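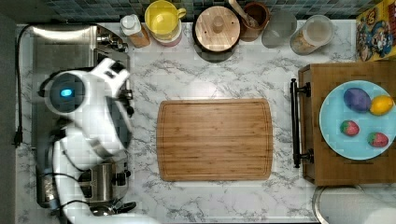
Arm at a kitchen counter, viewed from overhead, with a bamboo cutting board and a plate of fruit set out for a typical teaching task.

Search products Enter keyword or part no. Go

Home | Arms | Teaching Kits | Grippers | Spares | Support

Nivis Teaching Kit for Countertop Arms

The Nivis kit lets one person show a robot arm a household task and save it as a set of recordings. You can lead the arm by hand, or drive it from a matching leader arm on a separate stand. Both methods write the same file format, so recordings made either way can go into one training set.

Brorkside sells the kit for use with single arms that have a two-finger gripper. The arm itself is sold separately. If you already own one, check the fit list on the Support page before ordering.

Teaching by hand

Press the release button on the wrist collar and the joints go slack enough to move with one hand. Gravity is compensated, so the arm stays where you leave it. Move the fingers to the object, squeeze the grip lever, carry the object to its place and let go. The controller stores joint angles, gripper opening and the overhead camera picture on one clock.

Hand teaching works well for short moves such as picking a lemon off a plate and setting it on a cutting board. Your hand and forearm will be in the camera view for most of the recording. For policies that learn from video this is a drawback, and most customers use hand teaching for waypoints and for checking reach, then record the real set by remote control.

Teaching by remote control

The leader arm is a scaled copy of the follower and weighs very little. Sit or stand beside the counter, hold the leader by its handle and the follower copies each joint. A thumb trigger opens and closes the fingers. Delay between leader and follower is 25 milliseconds over the supplied cable. Wireless is not supported.

The foot pedal starts and ends a recording. A second press within two seconds throws the last one away - useful when a strawberry rolls off the edge of the board and there is no point in keeping the attempt.

New operators usually need an afternoon before their motions are smooth enough to keep. The most common fault is stopping above the object to think. Pauses like this get learned along with everything else, and the trained arm will hover in the same spot.

Setting up the counter

Clamp the base so the fingers can reach both the pick area and the place area with the elbow bent. Leave the space between them clear. Items along the backsplash can stay, and a kitchen that looks lived in makes for better recordings than a bare one, but anything tall should be outside the arm's swing. Route the cables behind the base with enough slack for a full turn of the shoulder.

Mount the overhead camera before the first recording and do not move it afterward. If it gets bumped, run the alignment routine in Skustlow, the recording software included with the kit. Polished stone and brushed steel throw glare into the lens, so switch off any spotlight directly above the sink.

Soft fruit needs the low grip setting. At the standard setting the fingers will mark a plum and crush a berry. Silicone finger pads are listed under Spares.

How many recordings

For one object and one target, plan on 289 recordings, which is the number in our own reference set for fruit to board. Change the starting position each time, and turn the object as well. With four different objects on the plate, plan on 700.

What is in the box

Leader arm with thumb trigger
Table stand for leader arm
Wrist collar with release button
Overhead camera and Chiang mount, adjustable
Foot pedal
Controller with 330 GB of recording storage
Cable set
Skustlow license, one seat

Not included: follower arm, gripper, finger pads, computer for training.

Ordering notes

Kits ship from stock. The Chiang mount clamps to a shelf or cabinet edge; the ceiling version is a separate part and has been on back order since May. Left-handed leader arms are built to order and cannot be returned once assembly has started. Additional Skustlow seats can be added later from the Support page using the serial number on the underside of the controller.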